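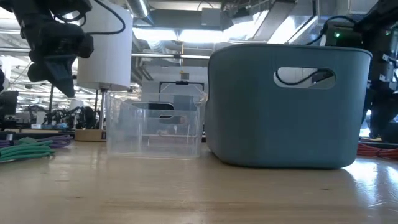
Section 5. Showing the Arms a Task by Hand

By now you have the two arms bolted down, powered up and talking to the Bradix console, so the pleasant part can begin. In this section you will teach a first task, moving soft items from one bin to another, by driving the arms yourself with the pair of hand controllers. Take your time over it. Most people find their first few tries clumsy, and by the end of an afternoon they're chatting away while they work.

What you will need

Two open containers, one clear and one solid-colored
A handful of soft items that fit easily between the gripper fingers (rolled socks are wonderful for this)
The hand controllers, charged
The Grellham foot pedal

Setting out the table

1. Clear the tabletop of tools, mugs and spare screws.

2. Stand the two containers side by side within reach of both arms. They may touch. Have the handle cutouts facing the front, so that you and the workspace camera are looking at the same side.

3. Check the light on the table. A polished wooden top will throw back a good deal of glare from ceiling panels, and a clear bin is hard enough to make out as it is. If the rim of the bin washes out on the console screen, dim the nearest panel or shift both containers a few inches.

4. Coil any slack cable and lay it behind the table. Leave enough of a loop at each arm for the wrist to turn all the way in both directions.

Note: Please don't tape the containers down. Small differences in where they sit from one recording to the next are useful to the Bradix trainer, and a task learned with everything in exactly the same spot tends to fall apart at the first bump.

Recording a demonstration

5. Place the items in the solid-colored container and leave the clear one empty.

6. Pick up the controllers and hold them in a comfortable position, elbows in. Press the pedal once. The arms will now follow your hands, at half speed to begin with.

7. Bring one gripper over the items with its fingers pointing down, lower it slowly, and squeeze the trigger until the item is held.

8. Lift well clear of the rim before moving sideways. Flexible walls will forgive a light brush, but a hard knock spoils the recording and may carry the bin along with it.

9. Lower the item into the clear bin and let go. Repeat until everything has been moved, then press the pedal again to save.

Caution: Keep your head and hands out of the space between the arms whenever the pedal light is on. To reach in for something, press the pedal, wait for the light to go out, and only then lean over the table.

How many recordings to make

We suggest 11 good recordings before you run the trainer for the first time, and over 300 if you plan to leave the task running on its own. The console holds 2000 before it asks you to move older ones to a drive. If you fumble an item and pick it up again, do keep that recording, as the arms can learn a recovery from it. Throw away anything where you stopped halfway to answer the phone.

If an arm lags behind your hands, lower the controllers, press the pedal and let the arm settle before you start again. Lag that keeps coming back usually means a tight cable or a low controller battery. See Section 7 for the Drukwood mounting plate and how to re-level it.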